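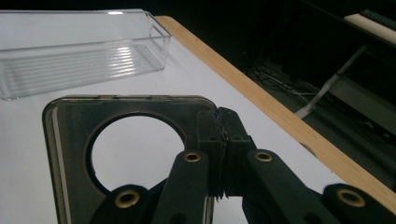

Ryan Dunmoreからは、前回の配布資料について、平均照度だけを載せて均斉度を載せないのでは設計の良し悪しが判断できない、との指摘を受けた。手元の暗い側で作業する人にとって平均値は意味を持たない、という趣旨である。今回はこの指摘を受けて構成を変えた。

講演メモ「作業台の照明計画:照度、均斉度、反射グレア」
2025年6月10日 持ち時間15分、質疑は別枠

1 導入

自己紹介は省略。すぐに本題に入る。
対象は室内の手作業用の台に限る。屋外と道路照明は扱わない。色温度の好みの話も時間の都合で外す。質問が出たら質疑に回す。
最初に用語を確認する。照度は面に入ってくる光の量、輝度は面や光源から目の方向に出てくる光の量。聴衆の半分は建築側なので、ここは飛ばさずに読み上げる。
同じ照度でも、台の反射率が違えば見かけの明るさは変わる。白い天板を黒い天板に替えると、照度計の値がほとんど動かなくても、作業者は暗くなったと報告する。これは感覚の誤りとして処理せず、輝度の差として記録すること。

2 平均照度と均斉度

Granholmの作業室の測定値を使う。
設計値は300ルクス。格子状に取った測定点の平均も300ルクスで、設計どおりである。報告書ではここで終わっていた。
同じ測定表の最大値は470ルクス、最小値は100ルクス。最大は器具の直下、最小は壁側の隅で出ている。
均斉度を最小値と平均値の比とすると、三分の一になる。最小値と最大値の比で定義する流儀もあり、その場合はさらに小さい。どちらの定義を使ったかを必ず併記する。併記のない数値は他の報告書と比較できない。
(ここで測定表のスライド。隅の数字が小さくて読めないので口頭で補う)
測定点の取り方にも注意。格子を粗くすると隅が抜け、均斉度は実際より良く出る。台の縁からどれだけ内側に入った位置を端の測定点としたかも書く。
受光部の高さは天板面に合わせる。床上の標準的な高さで測って台上の値として扱っている例が多い。器具が低い場合、この差は無視できない。
測定者の影が受光部にかかっていないことを確認する。ケーブルで受光部を離せる照度計を使うのが確実。
窓のある部屋では、昼光の影響を除くため日没後に測る。昼に測らざるを得ないときは、消灯時の値を同じ点で取って差し引く。その間に雲が動けば差し引きは成り立たないので、点灯と消灯の間隔を短くする。

3 反射グレア

グレアは直接グレアと反射グレアに分ける。前者は器具が視野に入る場合。後者は面に映った器具が視野に入る場合で、台上の作業ではこちらの苦情が多い。
天板の仕上げで事情が変わる。艶消しの面は光を広く散らすので、器具の像は結ばない。艶のある面は入射角と等しい角度に強い反射を返す。
実際の面はその中間にあり、浅い角度から見るほど鏡に近づく。正面から見て問題のなかった天板が、着席すると光って見えるのはこのためである。視線の高さを着席時に合わせて確認する。
天板だけを艶消しにしても、上に置くものが光沢を持っていれば反射は残る。透明樹脂や暗色の樹脂は拡散反射の成分が小さく、表面の映り込みが相対的に目立つ。
対策は、まず器具と目の位置関係をずらすこと。台の正面上方に器具があると、反射が手元から目に向かう。左右の側方へ移すと、反射の多くは作業者の反対側へ抜ける。
調光で落とすのは次善の策。映り込みも拡散成分も同じ割合で下がるので、比は改善しない。この点は質問が出やすい。比で説明すること。 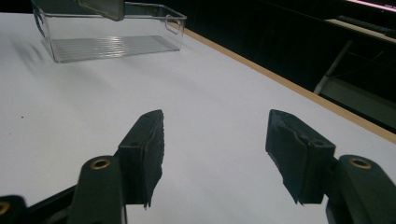 配置をずらした場合の副作用は影である。側方に一台だけ置くと、利き手の影が手元に落ちる。左右に二台置けば影は薄くなるが、二重になる。発光面を大きくすると影の縁はぼける。精密な位置合わせを伴う作業では、二重の影のほうが単独の濃い影より嫌われることもある。
どちらを取るかは作業内容で決める。読み書きだけなら片側で足りる。

4 事例:Cisineの改修

Cisineの組立室は、天井の器具を台の正面上方から側方へ移した。器具の台数と型式は変えていない。
改修前の苦情は反射と隅の暗さの二点。反射の苦情は移設後に出なくなった。隅の暗さは残った。器具を動かしただけなので、壁から遠い側の条件が入れ替わったと見るのが妥当である。
そこで壁面を明るい色に塗り替えた。壁からの相互反射で隅の照度が上がり、均斉度が改善した。器具の増設は見送り。
塗装の費用を照明の予算から出せるかどうかで工程が一か月止まり、完了は10月になった。技術的な話ではないが、同じことをする人には参考になるので一言触れる。
Alexiouの案件では壁が書架で埋まっていたため、この方法は使えなかった。手元灯を足して対処し、手元灯の消灯時と点灯時を別々の表に分けて報告している。表を分けた点は良い。平均を取って一つの表にすると、どちらの状態も表さない数字になる。

5 保守率

新設時の測定値をそのまま設計値と比べない。器具の汚れと光源の劣化で照度は下がる。設計値が維持照度であれば、新設時はそれを上回っていなければならない。
Kesalaの計算シートは保守率を入力する欄が別の頁にあり、空欄のまま計算すると損失なしとして扱われる。受け取ったシートでは最初にこの欄を見る。
清掃周期を短くすれば保守率を高く取れる。ただし、その周期で清掃する契約になっているかを確認してからにする。

6 報告書に書く項目

時間が押したらこの節だけ読む。
測定の日時と昼光の有無。
格子の間隔と端の測定点の位置。受光部の高さ。
平均、最小、最大。均斉度とその定義。
天板と壁の反射率。測っていなければ未測定と書く。
グレアを確認した視線の高さと向き。
保守率と、その根拠とした清掃周期。

質疑用の控え
色温度の質問が来た場合:反射グレアの幾何には関係しない。演色性は別の項目として扱う。
スマートフォンの照度計アプリについて:同じ端末で二点を比べる用途までとする。受光部の斜入射特性が補正されていないものは、器具が側方にある台で低めに出る。報告書の数値には使わない。
偏光フィルムについて:鏡面反射の一部は抑えられるが、効果は角度に依存する。金属面では期待しない。
前回の資料の訂正版は受付に置いてある。均斉度の欄を追加したほか、測定点の図の縮尺を直した。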